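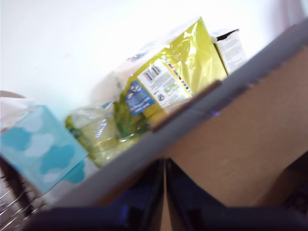
Ka-ming Tsai pregunta si de verdad hacía falta otra edición de «Wadness», teniendo ya en la estantería la de tapa de cartón y la que regalaban con la revista. Le contestamos que falta, lo que se dice falta, no hacía. Pero los extras de la primera duraban menos que el menú de inicio, y en la segunda el doblaje iba medio segundo por detrás de los labios, cosa que a la comedia le sienta regular.

Catálogo > Cine en casa > Comedia > Ediciones para coleccionistas > Wadness (Blu-ray + DVD)

Wadness. Edición Zestiten en dos discos

Dos hermanos que no se hablan heredan un cine de verano en Ullard, un pueblo donde llueve todo agosto. Uno quiere venderlo. El otro quiere proyectar musicales bajo un toldo. La película tarda una hora y cuarto en decidir quién tiene razón y luego cambia de idea, con una persecución en tractor de por medio que en su día gustó muchísimo a la crítica y muy poco al dueño del tractor.

La imagen procede de un escaneado nuevo del negativo. El grano sigue en su sitio: quien lo prefiera liso como un anuncio de yogur tiene en el mando del televisor un botón para eso, y no queremos saber nada.

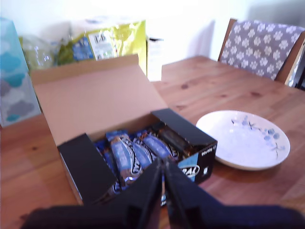

Zestiten Vídeo · Departamento de Ediciones Domésticas

Contenido de la edición

Disco 1 (Blu-ray): la película, con audiocomentario del director, que se queda callado en las mejores escenas y habla sin parar durante los créditos.

Disco 2 (DVD): la película otra vez, más el documental «Song», sobre la canción del toldo y los once arreglos que se descartaron. Suenan los once.

Libreto con el guion de la persecución y una carta del productor pidiendo que se quitara la persecución.

Audio: castellano y versión original. Subtítulos en castellano, también para personas sordas.

Tirada: 2000 ejemplares, de los cuales 1000 llevan funda numerada. El número 255 se reserva para el archivo de la casa. No se admiten peticiones de número, tampoco la fecha de la boda.

Referencia: 381

Los pedidos hechos antes de las 13:00 salen el mismo día. Se admiten devoluciones con el precinto intacto; que el final no convenza está previsto por el guionista y no se considera defecto de fabricación.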